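Care of Tea Towels in Shared Kitchens

Guidance for residents and staff of Cerstead House
Issued by Pillon Household Services

This page sets out how tea towels are to be used, hung, washed and replaced in the shared kitchens at Cerstead House. It applies to all floors. Residents who prefer to use their own towels are welcome to do so, but should keep them in their own cupboard.

What you will need

Two cotton tea towels per kitchen, one in use and one in reserve
A rail or hook at chest height
The lidded bin marked for used linen

Before first use

New towels are treated at the mill and do not absorb well. Wash them twice at 60 degrees without fabric softener and dry them fully. Softener leaves a coating on the cotton and should not be used at any later stage either.

Daily use

Shake the towel out before drying dishes. Use it for crockery, glasses and cutlery only. Spills on worktops and floors are to be wiped with the blue cloths kept under the sink, and hands are to be dried on the paper provided. A towel that has touched raw meat or its packaging goes straight into the linen bin.

Hanging the towel

Hold the towel by two corners and shake out the folds. Lay it over the rail so that the two halves are of equal length, then draw the sides apart until the cloth lies in a single layer on each side. A checked pattern is helpful at this point, as the lines show at once whether the cloth is straight. 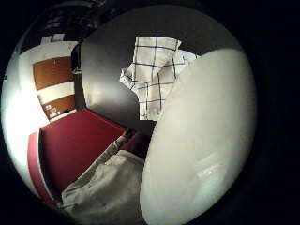 Chuensuk, on the second floor, wrote in to ask whether a towel could simply be left bunched up if it was going to be used again within the hour. It may, provided that it is hung out properly at the end of the meal. Cloth left in folds overnight dries slowly and soon begins to smell.

Towels should not be hung over the hob, on the oven handle while the oven is on, or across a heater.

Washing

Used towels are collected on Mondays. Residents washing their own should choose a cotton programme at 60 degrees and keep tea towels apart from clothing and floor cloths. For stubborn tea or coffee marks, soak the towel overnight in cold water with 100 g of washing soda — gloves should be worn when handling the powder — and wash as usual the next day.

Folding and storage

Fold the dry towel in half lengthways, then in three. Place it at the bottom of the pile in the linen drawer, so that all towels are used in turn.

Replacement

Towels with holes, scorch marks or a lasting smell should be handed in at the Joltach Street office, where a new one will be issued in exchange.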